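# skitby-bagging

Demonstrations of grocery bagging recorded with a pair of hand-held grippers in a shared workshop. The grippers were built by members. The recordings are used to train a small policy for a bench arm, which lives in a separate repository (`kaplan-arm`).

Maintainer: Modupe Ekwueme
Last revised: Jun 6, 2019
Release: 3

## Contents

| Item | Value |
|---|---|
| Episodes, total | 1472 |
| Episodes, train split | 701 |
| Frame count per episode, maximum | 900 |
| Distinct package types | 17 |
| Operators per episode | 1 or 2 |

Episodes not in the train split are either held out or unlabeled. `splits.csv` gives the status of each one. The held-out list has not changed between releases 2 and 3, so results on it can be compared directly.

## Task

One cloth tote bag and one or more packages are placed on a table. The operator opens the bag, picks up a package, and puts it inside. The episode ends when the package is released or when the operator gives up. Both outcomes are kept and marked in the `outcome` column.

Bags are not flattened or reshaped between episodes. The starting position of the straps is whatever the last episode left, and strap position accounts for most of the variation in the data.

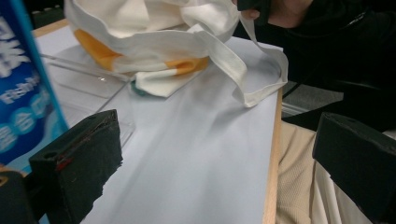
*Bag, strap and blue package at the white table, beyond the gripper jaws.*

## Hardware

The gripper is the Julska pattern, revision C. Each unit has a handle, a linkage, and black jaws with a camera mounted behind them. Changes from revision B:

- Wider jaw opening. Revision B could not take a full bag of chips without crushing it.
- Replaceable jaw faces. The old ones were part of the jaw, and a chipped tip meant reprinting the whole piece.
- Cable exits at the back of the handle. It used to exit at the side and catch on bag straps.
- Longer trigger return spring. The short one lost tension after a few weeks of use.

Print files are in `hardware/rev_c/`. The linkage holes are undersized on purpose and have to be reamed by hand. Do not drill them at full speed; the plastic melts and the hole ends up oval. Jaws printed before December were made at a lower infill and flex noticeably under a hard squeeze. Episodes made with them have `jaw_batch` set to `A`.

Worn jaws stay in use until the tip no longer closes square. Wear is not corrected for in the images. If your model keys on jaw outline, mask the lower corners.

## Two-gripper episodes

Flexible packages were hard to lift with one gripper. A package held at the bottom edge folds over, and the top drags across the bag opening. In the two-gripper episodes, one unit pinches the lower edge and the other holds the package near the top, keeping it upright until it can be moved over the bag.
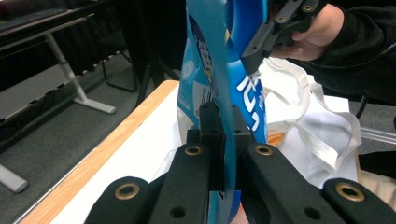
Each unit writes its own stream. Streams are aligned by a clap at the start of the session and again at the end, and drift between the two claps is spread linearly across the session. This is good enough for grasp timing. It is not good enough for estimating contact forces from jaw motion, and nobody should try.

The `role` column is `lower` or `upper` and refers to the grasp point at first contact. If the units trade places later in the episode, `role` is not updated. Use `swap_frame` to find the change.

## File layout

```
episodes/
 <id>/
 cam.mp4
 jaw.csv
 meta.json
splits.csv
packages.csv
hardware/
 rev_c/
tools/
 align.py
 check.py
```

`jaw.csv` has one row per video frame: frame number, jaw opening in millimeters, trigger state. Opening is computed from the trigger encoder and assumes a stiff linkage, so batch A values read wide under load.

`packages.csv` lists package type, outer material, and whether the contents shift when tilted. Weight is the printed net weight where there is one. Otherwise the field is blank.

Run `tools/check.py` after unpacking. It compares row counts to frame counts and prints the ids that disagree. A mismatch of one row is normal and can be ignored.

## Known problems

1. Glare on the white tabletop changes with the overhead lights. Auto exposure was left on.
2. Clear plastic containers are labeled inconsistently. Some labelers marked the rim only, others the full outline.
3. People and hands are visible in many episodes. They are not labeled.
4. Printed text on packages is often rotated or partly out of view. The set is not suitable for text reading.
5. Seven episodes from the Tallport sessions have no end clap. `align.py` falls back to a fixed offset and prints a warning.

## To do

- Relabel the clear containers with one rule.
- Lock exposure at the start of each session.
- Publish the rev D handle after the trigger pivot is fixed. The current draft binds at full travel.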